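Computer Refurbishing at the Soromton Workshop
Progress report to the Tennant Fund, prepared by Mélanie Fehr
28/01/2019

Dear Marjatta,

Thank you for your patience while I pulled this together. You asked for something a bit fuller than the two-page form, so I have taken you at your word, and I hope you have a cup of coffee handy.

When we last wrote, the big delivery of retired office desktops had just landed and we could hardly get to the sink. I am happy to say we can walk around again! Of the 234 machines that came in, 200 have now been opened and checked over, and the rest are stacked along the back wall with their intake sheets taped on. Most of the work this period has been on the boards themselves, and that is slow going. Memory comes out first and goes into labeled trays, then the heatsink, and then we get to the processor, which very often still has the old thermal paste on top of it.

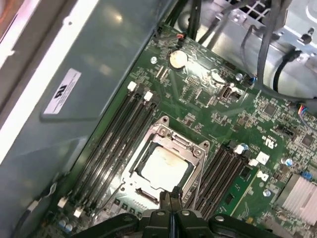 Processor in its socket with old thermal paste still on it, memory slots empty on both sides.

Paste has taken up more of our time than anything I put in the original plan. Some of it wipes away with one pass of a cloth and a little alcohol, and some of it has set hard around the edges and needs a second and third go. We agreed early on that no processor would be passed along without being cleaned and given fresh paste, even if it looked passable, and I would like to stick with that. It does mean the bench time per machine is longer than I promised you in the proposal, and I would rather say so now than in the spring.

The other thing we have become fussy about is the sockets. The metal retention frame has to be opened gently, with the lever eased out to the side before it is lifted, and we had a few bent pins in the first weeks from people hurrying (myself included, I'm sorry to say).

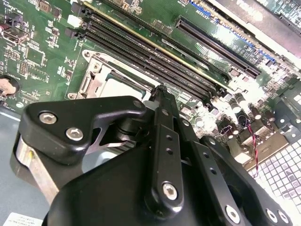 Since we slowed down and put a bright lamp over the bench there have been no more of those, and the boards we lost have been kept for spare screws, batteries and latches. Very little goes in the scrap bin these days.

On money, we have spent 3094 of the 3970 in the parts and supplies line. The largest piece went to Stitach for replacement drives, followed by cleaning supplies, anti-static mats and a set of decent screwdrivers, which I should have bought on day one. What remains should see us through the last machines, provided the power supplies hold up as well as they have so far.

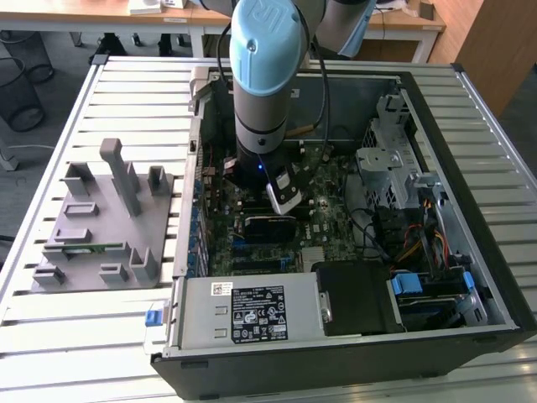 Power supplies get their own check after the board work, along with the drive cables and the caddies, and anything doubtful is swapped before the lid goes back on. Tosus has agreed to take the finished desktops in two batches, the first of them by the end of January - we are a little behind on the paperwork for that, but the machines themselves are ready and boxed.

For the next period I would like to finish the back wall, write up our cleaning steps as a one-page sheet for the bench, and talk with you about whether the leftover memory could go to the school list. Do call if anything here is unclear, or come by and see us.

With warm thanks from all of us,
Mélanie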